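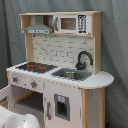

*Fig. 1 – Célula de ensaio com cozinha de brincar; porta do forno aberta, segmento do braço em primeiro plano.*

## Aula 7 – Boas práticas em células com mobiliário articulado

Leitura prévia: ficha de risco da célula Plaven e procedimento interno Prastodeo, secção 9.

### 1. Âmbito

Aplica-se a tarefas de manipulação em mobiliário à escala reduzida: abrir e fechar portas, retirar e colocar recipientes, acionar botões. Não cobre montagem nem manutenção do braço.

### 2. Volume de trabalho

O volume restrito define-se com todas as portas na abertura máxima. Uma porta de forno aberta, como na Fig. 1, ocupa espaço que o modelo em posição fechada não contém. O mesmo vale para saliências fixas: a extensão arredondada da bancada, a torneira de bico alto sobre o lava-loiça e os ganchos sob a prateleira entram no modelo de colisão como sólidos próprios.

Erro frequente nos relatórios: modelar o móvel como um único paralelepípedo. O planeador rejeita então qualquer trajetória para o interior do forno.

### 3. Estado inicial

Antes de cada série registam-se:

- ângulo de cada porta;
- posição dos objetos soltos (na Fig. 1, a taça metálica dentro do lava-loiça);
- posição da prateleira do forno;
- fundo e iluminação.

O fundo deve ser uniforme e manter-se entre séries. Se o tecido for deslocado, abre-se nova série.

### 4. Limites de força e velocidade

Os limites são fixados por tarefa e validados com a porta bloqueada. No conjunto de referência Kahraman, com 1.176 ciclos, o limite não foi alterado entre o primeiro e o último – condição para que os resultados sejam comparáveis.

Um contacto não previsto implica paragem, registo e inspeção visual do móvel. Riscos e manchas na pintura anotam-se na folha Medell, mesmo quando anteriores ao ensaio.

### 5. Trabalho para entrega

Elaborar o modelo de colisão da célula da Fig. 1 e indicar as posições de porta consideradas. Máximo de sete páginas, anexos incluídos.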